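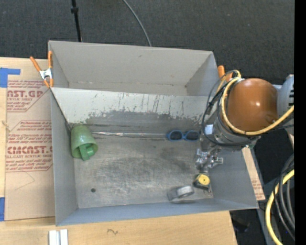

Bin clearing, notebook entry, May 7, 2025

Notebook | Bench log | Parts | Wiki | Search

Back on the bin today, and I'm going to write more than usual, partly for whoever opens this notebook in October and wonders why we spent a spring teaching an arm to tidy up, and partly to get it straight in my own head while the coffee is still warm.

The question I keep getting from friends and family is the same one: can it do chores yet? They mean dishes and laundry and the drawer in the kitchen that won't close. I always start to say "sort of" and then talk for ten minutes and watch their faces go kind. So this entry is my attempt at a better answer, using the plainest chore we have, which is getting a handful of unrelated stuff out of a metal bin and into the places where it belongs.

Today's mix: translucent green cup, sunglasses with the blue frame, roll of gray tape, the tape measure with the yellow disc on top, and the long shiny strip that likes to lie along the seam by the divider. Plus a green block that ended up in the mouth of the cup, which I left there on purpose. Any sink or toy box on earth has one thing stuck inside another thing, and I'd like us to stop pretending otherwise in our test sets.

Ran 96 picks over the whole session, in batches, reshuffling between batches by hand. Kasinitz (the old planner) took the first half and Totik took the second. Same arm, same gripper, same grip force. I did not touch the lighting.

Tape measure. This is the one I'd trust it with at home. It's compact, it has decent sides to squeeze, and the yellow disc makes it easy to find. Totik likes to come straight down over it, and the fingers open wide enough that even when it sits near the wall there's usually room. Where it went wrong was the metal loop at the corner. If the loop faces the wall, one finger can land on it and the whole thing pivots. Kasinitz would then close anyway and report success with nothing in hand. Totik at least opens up and tries again, and I was prouder of that than I probably should be.

Roll of tape. Fine when it lies flat with room on both sides, miserable against the front wall. The finger that has to go between the roll and the metal doesn't fit, and the planner knows it, so it hovers. I timed one hover at 46 seconds before I lost patience and hit stop. A person would just flick the roll away from the wall with a fingertip and then pick it up. We have a nudge move in Dandia that nobody has ported over, and I think it's the most useful thing we could do this month.

Sunglasses. Better than I feared! It goes for the bridge when the lenses face up, and the bridge is a good choice. Still, I wouldn't hand it a pair I cared about. The grip force is one number for everything in the bin, and the number that holds a tape measure is too much for eyewear. I've written this in the notebook before, on a different page, with more exclamation marks.

Silvery strip. 6 clean picks, all session. It's thin, it's shiny, it's a bit crumpled, and the depth readings over it are a mess of holes and spikes. Half the time the planner doesn't believe there is anything there, and the other half it believes there's something much taller than there is and closes in the air. I tried telling it to pinch along the seam and drag, which works about as well as you'd expect with the divider sloping right there. If anybody wants an honest picture of where household robots are, I would show them this strip and leave the tape measure out of it. Kitchens are full of foil and wrappers and bags.

Cup and block. It treats them as one object, green on green, and grabs the rim. Then it carries both over to the cup spot and calls it done, block and all. Is that wrong? I went back and forth. If I asked my nephew to put the cup away and he put it away with a block in it, I'd laugh and ask him again. But if it's going on a shelf in a dish rack, it matters. Scored it as half. Argue with me if you like, the scoring sheet is on the Chacko drive and I've left the comment column open.

A few housekeeping things while I remember:

- The clamps on the bin want checking before every batch. When the bin creeps, every pick near the divider goes a little off, and I spent too long blaming calibration for it last week.
- Watch the slack in the yellow cable when the wrist turns toward the near corner. I have the joint limit set tight for now - loosen it only if you're standing there.
- The floor of the bin is scratched enough that the background subtraction flags the scratches as small objects. I raised the minimum size. This may be why it ignores the strip more often than it did before, and I need to run it both ways.
- Please don't use the acrylic sheet on the bench as a parts tray, I have plans for it.

So, chores. My answer for the family, as of this entry: it can put away the sturdy things if they're lying apart from each other, and it can do that for an hour without getting bored. I can't. But I also stepped in 7 times, and each of those was something a tired person does with one finger and no thought at all - a flick, a nudge, a shake of the cup. Those little moves are most of what tidying is, I think, and we've put very little work into them. I'd rather have the nudge than another point of accuracy on the tape measure.

Next: port the nudge from Dandia, try a lower grip force for the sunglasses, and run the strip with a dull one in place of the shiny one to see how much of the trouble is glare.

Back to top | Contact the bench log editor | Copyright 2025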